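Home | Meetings | Reading Lists | Join | Contact

2 min read

Daluncombe Library Book Group - Minutes, May

The meeting opened at 7 p.m. Minutes of the last meeting were approved with one correction: the Lanen novel is 201 pages.

1. Summer title. Members chose the Grinow translation over the Dong stories. Eight copies are on order and the group will share. 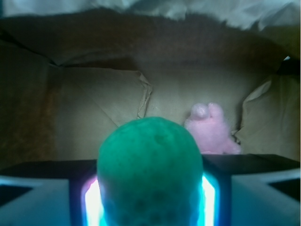 Fuzzy green ball, held on both sides.

2. Reading challenge. The total so far is more than 4000 pages. Audiobooks will count by the print edition's page length. Poetry was left for next time.

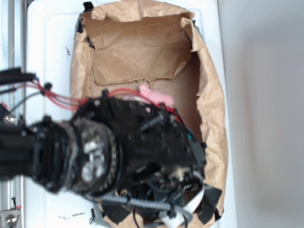 3. Book swap. The swap will run in the front room at 2 p.m. on the day of the library fair, limit 50 books on the tables. Hardcovers and paperbacks will be mixed this year. Donors should bring books in brown paper bags, clipped at the edge if they like, with their name on the outside. No textbooks - the shelf is still full of them.

4. Other business. The request for large print copies was carried over. Meeting closed at 8:15.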